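Ilberg Residents' Association – Minutes of the House Meeting
May
Posted by Detlef Hagedorn

The chair opened the meeting at 8 p.m. The minutes of the previous meeting were approved without changes.

1. Clothing and bedding in the guest bedroom
Mr. Hagedorn reported on the sorting of clothes for the Grotesier exchange. The bed is being used as the folding surface. It was agreed that T-shirts are to be laid flat on the green sheet before folding and that finished items are to be stacked to one side. 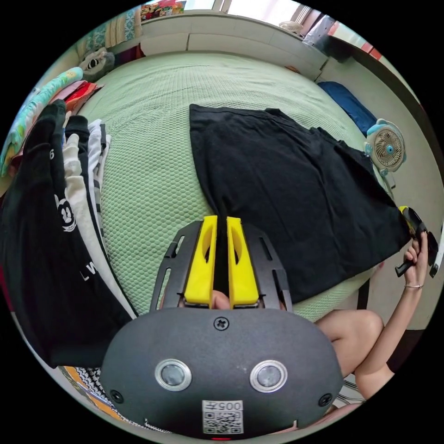 2. Stacks and labels
Members discussed the order of the stacks. Blankets and other large textiles will be kept apart from clothing, and black garments will be folded as a separate group – the previous exchange mixed them with the navy items and several were returned to the wrong household. Shirts with lettering are to be folded with the lettering on the outside. Ms. Buschmann asked that nothing be left in heaps overnight. Agreed. 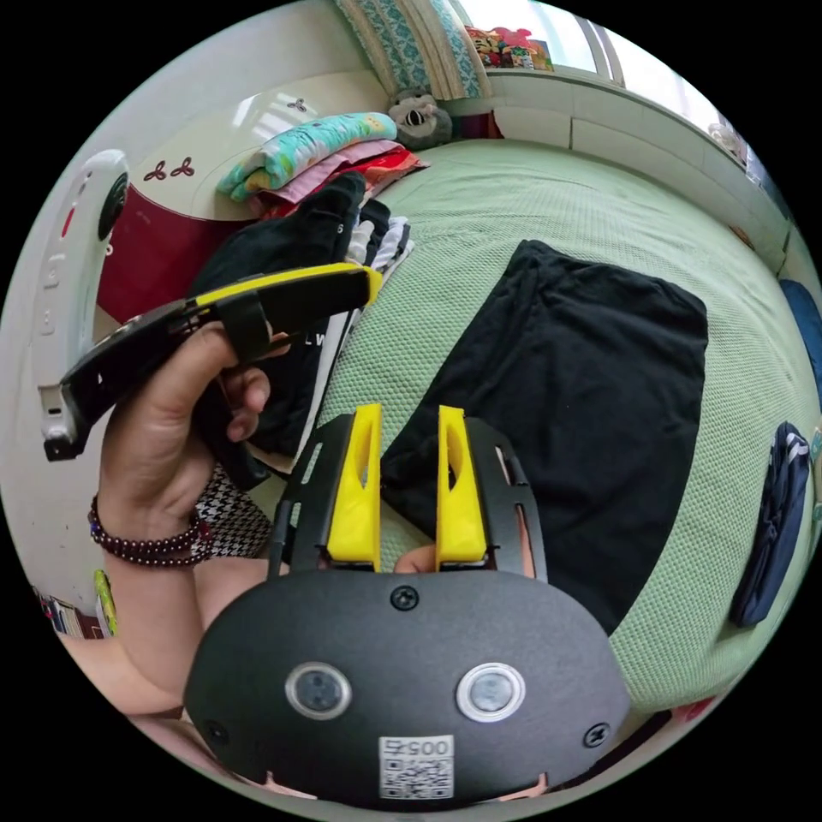 Guest bedroom: blanket stack, black clothing and folded items on the bed.

3. Storage
The quote from Bramico for shelving was read out. The price is 800 for 4 units, delivery included. Two members considered this too high. The decision was postponed until a second quote has been received. Mr. Hagedorn will obtain it.

4. Other business
Three households have not yet returned their exchange forms. A reminder will be placed in the mailboxes. The question of summer quiet hours was carried over to the next meeting.

The meeting closed at 9:40 p.m.

Recent items
Minutes of the April house meeting
Grotesier exchange: form and drop-off times
Bicycle room: new key arrangement
Notice on hallway lighting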